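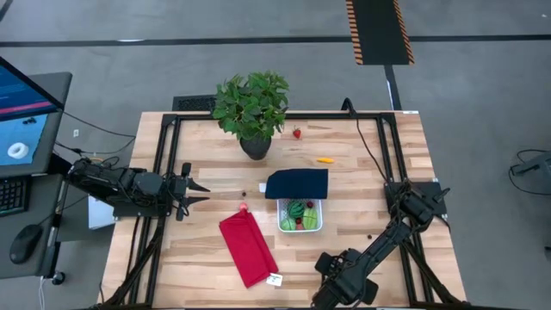

Potted plant with serrated green leaves, dark rounded pot.

Plant Boarding FAQ

Gokulico Plant Boarding, Wernis and Jendidmont
Last updated 2018-04-06

What is plant boarding?

You leave your houseplants with us while you are away and pick them up when you get back. We water them, turn them, wipe the leaves if they need it and keep them in the light they are used to. We do not sell plants.

Where do I drop off?

We have 2 locations. The main one is in Wernis, in the Jelínek Building, ground floor, entrance from the parking lot. The other is in Jendidmont, next to the post office. Wernis takes everything. Jendidmont has less ceiling height and cannot take anything taller than an average adult.

Plants have to be picked up where they were dropped off. We tried moving them between locations last winter and lost too many leaves doing it.

How long can a plant stay?

Up to 60 days. If you need longer, call before the stay begins and we will tell you if we have the space. December fills up first, and we do not extend stays in that month.

Do I need to book?

Yes, for any stay. Walk-ins are sometimes possible in Jendidmont but we can't promise it. Book online or by phone. When you call, ask for extension 3565. The general line goes to the building office and they will only transfer you.

What do you charge?

Price depends on pot size and length of stay. The current price sheet is on the Rates page. For plants you value at more than $100, we ask you to write the value on the intake form and sign next to it. There is no extra fee for this.

Which plants do you not take?

Anything with live pests, anything in standing water, carnivorous plants, and bonsai. We also do not take cut flowers or seedlings in trays. Orchids are fine. Cacti are fine, but please wrap them.

If we find pests at intake, the plant goes back home with you. If we find them later, we call you, move the plant to a separate room and treat it with insecticidal soap. You pay for the soap.

How should I pack small plants for drop-off?

Small pots travel best standing upright and close together, with crumpled newspaper in the gaps. Cardboard boxes are the usual choice and they work, as long as the bottom is dry. Water the day before, so the soil has time to drain. A white plastic basket like the one in the photo below is another option if you have one at home – put a folded towel in the bottom and don't stack anything. Tape your last name to whatever you bring, and we will return it along with the plants.

What about big plants?

Tie the branches or fronds up loosely with soft string or strips of old T-shirt. Lay the plant down in the car only if it will not fit standing, and put a plastic bag around the pot so the soil stays in. We have a hand truck at the Wernis entrance. In Jendidmont there are three steps up from the sidewalk and no ramp, so bring someone to help you lift.

Should I repot before boarding?

No. A plant that has just been repotted needs a few quiet weeks, and a car ride plus a new room is not quiet. If it has been in its new pot for a month or more, go ahead and book. We don't repot plants during a stay, even on request.

Do I need to bring saucers?

Please do, one for each pot that has a drainage hole. We have spares but they are not always the right size. If your plant sits in a decorative outer pot, we recommend leaving that pot at home. We are careful, but glazed pots chip easily.

How do you know how much to water?

You tell us on the intake form. There is a line for each plant where you write how often you water and how much. "When dry" is fine. "A little" is hard to work with. If the line is blank we go by the type of plant and by how the soil feels.

What do I do with trays and pots between stays?

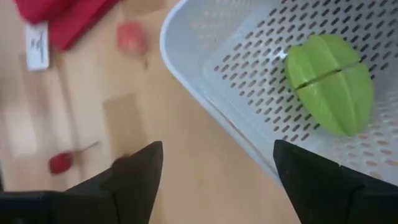
Empty pots and saucers should be scrubbed and dried before you put them away, or old soil and salt crust will go straight back to the roots next time. Use warm water with a little dish soap and a stiff brush. For clay pots, soak them overnight first. Once dry, they can be nested and kept in a white plastic basket like this one, or in any bin that is easy to rinse out. Keep clay and plastic in separate stacks – clay is heavy enough to crack the thin nursery pots under it.

My plant dropped leaves after I brought it home. Is it sick?

Probably not. A change of light is enough to make many plants drop a few leaves, and weeping figs are the worst for this. Put it back in its old spot, keep to your normal watering and leave the fertilizer alone for a couple of weeks. If it is still dropping leaves after that, send us a picture and the booking number.

Can I visit my plants?

Yes, during opening hours. Check in at the desk first.

Can someone else pick up for me?

Yes, if you put their name on the intake form. If plans change while you are away, email us from the address you booked with. We do not take name changes by phone.

What if a plant dies during its stay?

We call you when we see a plant in serious trouble, not at the end of the stay. If it dies and the cause was our mistake, we pay the value on the form. If no value was written down, we refund the boarding fee for that plant. We do not cover plants that arrived in poor shape, and we take pictures at intake so there is no argument about it later.

Do you water plants at my house?

Not at this time. We get this question a lot and may look at it again for Wernis addresses.

How do I cancel?

Online, up to the day before drop-off, for a full refund. After that we keep the first night's fee. December bookings have their own terms, which are listed on the booking form.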